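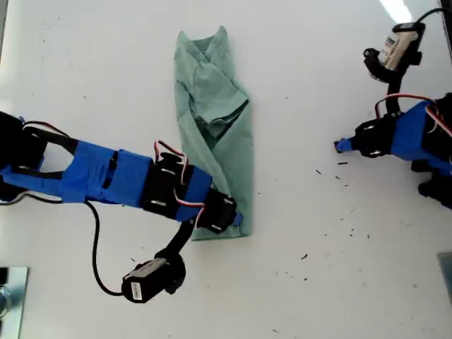
Akosua Sowah wrote back within the hour to say that she never folds T-shirts at all, she rolls them, and would I please leave room in the talk for the rollers. So I have, Akosua. You get a bit near the end.

Speaker notes, "The Long Strip: folding T-shirts for small drawers"
Irnau household skills evening, November 25, 2024

Start with hello, thanks for coming out, loos are down the corridor on the left. Slide stays up while people find seats. Ask who has a drawer at home that won't shut. (Wait for hands. Last time it was most of the room and mine was up too.)

Right, so. I'm talking for 20 minutes and then we all have a go. I've got a bag of old T-shirts by the door, take one on your way to a table, any size, doesn't matter. If it's got a hole in it, that's one of mine.

Why the long strip. I used to fold the way my mum did, on the bed, arms behind, in half, in half again, pile. Lovely pile. Then you want the one at the bottom and the lot goes over. When I moved to the flat in Trirar I had two drawers for everything, and I mean everything, socks and all, and the pile just wasn't going to work. What I do now is make a long narrow strip first, get that flat, and only then fold it up short so it stands on its edge in the drawer.

POINT AT SLIDE: green shirt. It's already in its long strip, so this is the middle stage, which is the stage I want to spend most of our time on. Look at the lower part first. It's fairly smooth and the bottom edge is straight, and that's what you're after. Now go up to the top, where it's all bunched. I think that's the neck end. Most people's shirts look like that at this point, mine included, and the temptation is to carry on regardless. Don't! Whatever lump you've got up there gets folded into the middle and you end up with a sort of bread roll.

Then the sleeve. See the short sleeve poking out to the right? Ask the room what they'd do with it. Somebody always says tuck it under. You can, but then you've got a thick patch on one side and the finished shirt leans. I fold it back on itself so the end of the sleeve lines up with the side of the strip. With a long sleeve you run it down the length of the body, and if it's too long, turn it back up. Try not to let it cross over the edge.

(Sip of water. I always forget this and then croak through the drawer bit.)

DEMO, grey shirt, front table:
Face down. Smooth from the middle outwards with the flat of your hand.
One side in, to about the middle of the neck. Sleeve back.
Other side in, on top. Sleeve back.
Stop and look at it. Pull the neck end straight with both hands, a little tug, then smooth down again.
Bottom edge up to just short of the neck. Then in thirds.
Stand it up. If it falls over, open it back to the strip and start from there. You don't need to go right back to the beginning.

Say something about the table. A hard flat top is so much easier than a bed, and I didn't believe this until I tried it. On a duvet the cloth sinks and you're pressing creases in while you think you're smoothing them out. A plain pale top like the white one on the slide is nice as well, you can see your edges, at least with a coloured shirt. White shirt on a white table, good luck to you. I put a tea towel under.

How wide should the strip be? Measure the drawer, not the shirt. My Gatti chest has deep drawers so I can get away with a fairly fat strip, but the little Vunura unit in the hall is shallow and everything has to come down a size. Cut a piece of card to the height you need and keep it in the drawer. You'll use it for a week and then your hands know.

Numbers, for those who like them: I had nearly 50 T-shirts when I began this in July. I've got 40 now. I didn't set out to get rid of any, but when they're all standing up in a row you can see the ones you never wear, and I felt a bit silly about owning the same navy one over and over.

ROLLERS (for Akosua). Rolling is good for suitcases and for anything stretchy. I roll gym things. My trouble with it in a drawer is that the rolls come undone when you pull out the one next door. Akosua says hers don't, and that I'm rolling too loosely, and she's probably right. She starts from the same long strip, so whichever side you're on, the first part of tonight still counts. If she's in the room, get her up to show it.

Questions I usually get:
Do you iron first? No. Well, one linen shirt, and that lives on a hanger.
What about children's clothes? Same thing, fewer folds. Tiny ones won't stand up whatever you do, so use a shoebox.
Does it crease them? A bit, across the front. They drop out once it's on.
How long does it take? Longer than you'd like for the first basketful. I put the radio on.

Then everybody up, shirts out of the bag, find a table. Walk round. Check neck ends especially. Tea is at the back when they've each got 2 shirts standing.

Remember to collect the card templates before people go, I ran out last time.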